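Small Towns Should Read the Gas Contract Before They Sign It

The council of Trastville will soon decide if the town joins the Revmont gas line. The plan is simple on paper. A pipe of 40 kilometers would bring natural gas from the Revmont terminal to the edge of town, and the company Arent would build it and sell the gas. In return, the town promises to buy a fixed volume every year, for many years.

I have lived in Trastville long enough to remember two winters when the oil trucks could not cross the pass at Woo. I understand why people want the pipe. My own house is heated with oil, and in January I look at the bill for a long time before I pay it. Still, I believe the council should not sign the contract in its present form.
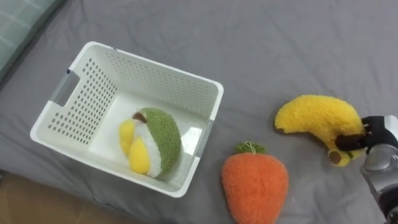 A plush toy in a white storage basket, on a gray sheet.

My problem is with the fixed volume. In the draft, the town must pay for the gas even when it does not use it. Such clauses are common in the gas business, and I do not accuse Arent of anything strange. A company which puts steel in the ground wants to know that somebody will pay for it. But the volume in the draft was calculated for 2,000 connected homes. In the public survey last fall, only 630 households said they would surely connect. Another 1,000 answered "maybe", and a "maybe" does not pay for a boiler.

If these people stay with oil, or buy a heat pump, or simply wait, the difference will come from the town budget. This means it will also come from the people who never wanted gas in the first place. I find this hard to defend.

The supporters say that the price will convince everybody. Perhaps it will. However, the price in the draft is fixed only for the first three years, and after this it follows the market. We all saw how the market can behave in a cold season. I would like to see an upper limit, even a high one, so that a family can make its plans.
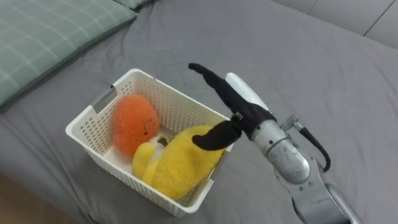
Two plush toys, one orange and one yellow, lying in the basket.

There is also the question of who owns the pipe at the end. The draft says that Arent keeps it, and that the town may buy it "at a fair value". Fair according to whom? I read this page three times -- I thought my English was the problem -- and I did not find any method for the calculation.

I would ask the council for a smaller contract. Let the obligation begin with the homes that really want to connect, and let it grow when more of them join. Arent will probably ask a higher price per unit for this, and I am ready to pay it. The council has until the end of March to send its comments to the company. The draft can be read at the town office, and I hope many people will go there and ask for it.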